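What I Learned From Setting My Grandmother's Table
Project report, Everyday Design, unit 7
Halldóra Gunnlaugsson
March 16, 2020

So my topic started as "color in restaurants," and my teacher wrote "too big!!" on my proposal, which was fair. I narrowed it down to one question: does the color of the dish change how people feel about the food in it? I'd read that it does, but I wanted to try it on people I could actually bother (my family, mostly, plus the lunch crowd at Jillen, the little soup place where my aunt works).

The first part was easy and kind of fun. I made one big pot of tomato soup and served it to my relatives in white bowls, then again in blue ones, same pot, same ladle. I asked them to tell me which was saltier. My uncle said blue right away and would not budge, even after I told him. My mom said white. My grandmother said both needed more pepper and wanted to know why she was getting two tiny bowls instead of one normal one. I wrote all of it down anyway!

Jillen was harder. I got to do 2 lunches there, and you can't really stop people in the middle of eating, so I made a card with a smiley scale and left it next to the napkins. Most cards came back blank or with soup on them. The ones I could read leaned a little toward the white bowls for "looks fresh" and toward the dark ones for "looks filling." I wouldn't bet money on that. The lights at the window tables are so much brighter than the ones in the back, and I didn't write down who sat where, so that's a mistake I'd fix next time.

Then there's price. I went through the old Sturari catalog at the library and the one plain white set I loved cost 3000 kronur per plate. Per plate! The plastic stuff was a tiny part of that, and my cousin, who has small kids, says she'd never go back to ceramic.
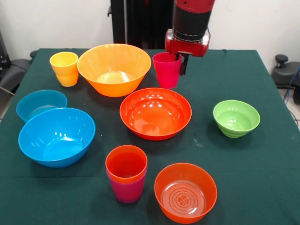
Background color was the part I nearly skipped. I'd been so busy with bowls that I forgot they sit on something, and a tablecloth takes up way more of what you see than the dishes do. On a dark green cloth, bright plastic really jumps out, and a pink cup is about the last thing you'd lose track of. My grandmother's cloth is cream with brown flowers, and on that my white bowls sort of melted away. I think that might explain my mom's answer, or at least I'd like it to.

If I get to continue in April, I want to keep the cloth the same the whole time and only switch the bowls, and then do it the other way around. I'd also like to try it with something cold, maybe yogurt, because holding soup at the same temperature for two rounds was a pain. My partner from the Hafstein group wants to use juice. We're still arguing about that.

Thanks to everyone at Jillen for putting up with the cards, and to my grandmother, who has asked for her ladle back.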